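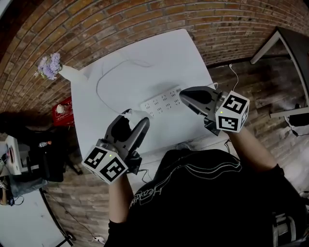 Obinna Olaniyan does not think the new Zanance release will save anyone much time, and he told the Vusside user meeting so before the demonstration had finished. The hard part, he said, was still working out where the hand had been, and a smarter planner on top would only hide the mistakes for longer.

Zanance is a software package that takes recordings of people working with hand-held grippers and turns them into motions a robot arm can repeat. Version 2, put out on October 2, 2021 by the small firm Mokoena, promises to do this with far less tidying up by hand. The company says a new user can go from recording to a working arm in an afternoon.

That may be so for a simple job. Tasks with cables and plugs are another matter. A power strip has rows of small openings that look much the same as each other, and a plug has to meet one of them squarely. If the software's idea of the gripper's position slips by a few millimetres, the arm copies the slip faithfully.

Zanance follows each gripper by the printed black-and-white patterns on a cube fixed to it. When a hand turns and the patterns go out of sight, the program guesses the missing stretch of movement and smooths it over. The old version left a gap in the file, which was annoying but easy to find. The new one fills it in and carries on, and the warning goes to a log that has to be opened separately.

Mokoena's own test used 300 recordings. The release notes give an overall success figure for them but do not split it by task, so there is no way to tell how many involved anything as awkward as a socket. Asked for the split, the firm said it would come with the next update, due in December.

There are some real gains. Files load faster, and the two grippers can at last be checked on one timeline – a thing users of the rival Prallov tools have had for a while. The collision check now looks at loose leads as well as solid objects, although it treats them as if they stay put, and leads seldom do.

Olaniyan wants the guessed sections marked in red on the timeline, where people will see them. Mokoena has added the request to its public list, under "possible". Vusside members on the old version can keep using it, and support for it has been extended by two months.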